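Speaker notes -- Itzel Maldonado
Internal controls and everyday fraud at Spanos Savings
Staff session, January 2021

Opening. Thank the branch managers for releasing their people. Remind the room that questions are welcome at any point and that no customer names are to be used.

Begin with the Civach branch. Over several months a teller moved small sums out of dormant accounts, never more than 67 dollars at a time. The amounts fell below the level at which a second signature was required. By October the total stood at 618 dollars. The loss was modest. The concern for the bank is that every one of those entries passed a daily review.

Pause. Ask who in the room signs the daily review, and how long it takes them.

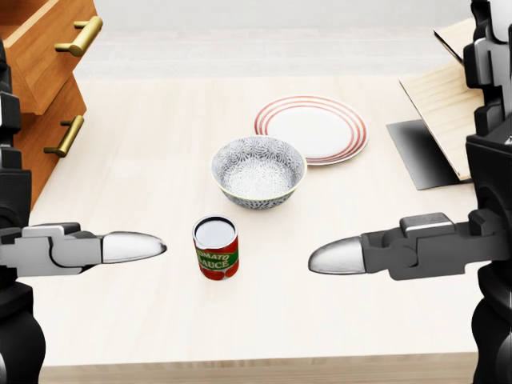 Why did the review miss the entries?
The reviewer was checking that the totals balanced, and they did. Each withdrawal had a matching slip, and the slips were filled out correctly. The review form did not ask whether the account had been inactive.

Move to the revised form. Go slowly; most branches have not yet received it. Dormant accounts are now listed on a separate sheet, and any movement on them, whatever the amount, goes to a manager outside the teller's own line. The Skuno branch has used the sheet on trial and found it added little to closing time.

Explain the rule on leave. Every employee who handles cash must take 2 weeks away from the desk each year, in one block, with system access suspended. Managers have asked for exceptions at small branches. The answer remains that cover will be sent from Ukden -- requests go to the operations desk in writing.
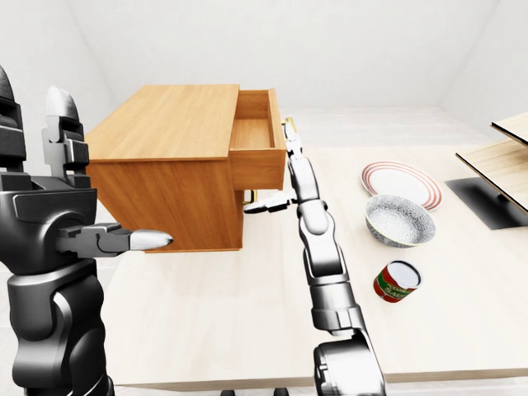 The same rule applies to managers, including those who hold vault combinations. Combinations are changed on departure and again on return, and both changes are entered in the vault register.

Reporting. Some 2,000 pocket cards with the confidential telephone line have been printed. Point to the stack by the door. A report made in good faith will not affect a person's standing, even where the inquiry finds nothing wrong. Read this sentence twice.

If time allows, take the question on shared passwords, which was raised at the last session. Sharing is a breach in all cases, including when a colleague has stepped away and a customer is waiting.

Close by collecting the attendance sheets. Signed copies go to the training office.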